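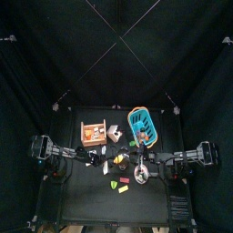 Drinking Water Habits in Student Housing
Final report, Environmental Studies practicum, Skelmont College

1. Background

Skelmont College operates three residence halls: Jarnberg, Hunach and Čierny. All three receive water from the same municipal supply, yet the housing office reports that residents of Hunach buy far more bottled water than residents of the other two halls. The project set out to learn why, and to suggest changes that the college could make within its present maintenance budget.

2. Method

A paper survey was placed in 200 mailboxes in March, and 148 completed forms were returned. The form asked where residents filled their bottles, how often they bought water, and what they thought of the taste from the tap in their own kitchen. Group members also visited each hall in the evening and noted the location and condition of every refill station. No laboratory testing was carried out, and the report makes no claim about water quality.

3. Findings

Hunach has 8 shared kitchens and one refill station, located on the ground floor behind the mail room. Several respondents did not know it was there. In Jarnberg and Čierny the stations stand beside the main stairs, and residents of these halls were more likely to name them as their usual source.

Taste was the complaint written most often in the comments section, mainly by residents of the upper floors. Some described the water as metallic in the morning – a few said they let the tap run before filling a glass. Price was seldom mentioned. Residents who bought water generally did so along with other groceries and had not thought of it as a separate expense.

4. Recommendations

The group recommends that a second refill station be installed on the third floor of Hunach. The housing office gave an estimate of 600 dollars for the unit, excluding labor. Signs should be posted in the lobby before the fall term, and filter replacement dates should be written on each station.

5. Limitations

Residents who moved in after the winter break were not on the mailbox list. Responses were also uneven between halls – Čierny returned the fewest forms, and comparisons involving that hall should be read with caution.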